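Search Midside Local Wiki Go
Topics > Events > Technology > Clekwood Open Day

Clekwood Open Day

The Clekwood Open Day is a yearly public visit to the Clekwood robotics workshop in Clillthorpe, held in October. Free entry. Run by Midside, a small firm that builds grippers and teaches robot arms household jobs. Best known for its kitchen demonstrations -- the chopstick one above all.

Background

First held as an evening for neighbours, in 2 rooms above the old Moser bakery. Later moved to the ground floor. Attendance at the most recent event was 627, the highest so far. Nadja Steiner has organised the day from the begining and still gives the opening talk.

Doors open at ten in the morning. Talks in the front room, demonstrations at the back, tea wherever there is space. Children allowed, under-eights with an adult.

Demonstrations

There were 13 demonstrations on the last programme. Most deal with small, awkward household things: lids, pegs, cutlery, socks. Visitors may try the hand-held grippers themselves. These have the same fingers as the ones on the arms, and a person works them by hand so that the movements can be recorded and used for training later.

Chopsticks are the usual favourite. Thin, light, easy to roll. The task is to pick them up one at a time and put them in a utensil holder. Sounds simple, takes most visitors several goes. Soft blue finger pads were brought in after the hard ones kept letting go, and a quilt often goes under the sticks as fabric gives a little when the fingers press down.
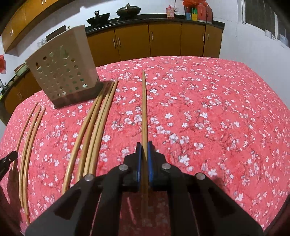 Recordings

Part of the day goes on showing how the recordings are used. The workshop had 1556 of them for the chopstick task alone at the last count given in the talk, made in ordinary homes as well as at Clekwood. Bad attempts are kept too, and marked as such. Steiner has said she would like more from cramped kitchens and fewer from tidy ones.

Reception

Mostly warm. Complaints about the queue at the back room, and about the talks, which over-run every year. A request for a seperate session for schools has been made more than once -- no decision yet.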